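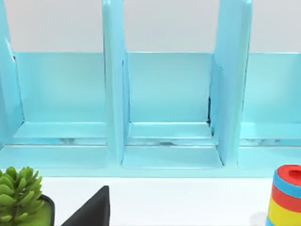 Speaker notes, teleoperation talk, 16 Dec 2020

Slide 1. Say hello, say who did the work: me, Orysia Kravets and Erhan Coşkun. Thank Azucena Villalobos for the invitation.

Slide 2. The task is shelving. One organizer with upright dividers, a few small things on the table, one arm. The operator picks a thing up and sets it down in a compartment. All of it runs in Stider, our simulator, and the operator drives the arm from a hand controller.

Mention that this is the wrist view. The operator has it on one monitor and a side view on the other. Orysia drove with the wrist view alone for a week and kept clipping the dividers.

Slide 3. What we asked for. Go slowly near the dividers. Stop before you let go. If you drop it, finish the demo anyway and flag it. We threw out flagged demos at first and later put them back in.

Slide 4. Numbers. 1,000 demos, 13 operators, sessions of up to 16 minutes. Don't read the table out loud.

Slide 5. By hand or by remote. On the real arm at Skultgate we can also hold the wrist and guide it through the motion. New people learn that faster. The trouble is that their hands end up in the camera view. Pause here, Patricio Núñez will probably ask about gloves. We haven't tried gloves.

Slide 6. Play clip 2. If the sound comes on, mute it.

Slide 7. Next: plants. Leaves are hard to grasp in simulation and we have no good contact model yet. Real arm trials start in January.

Questions. Leave the contact slide up.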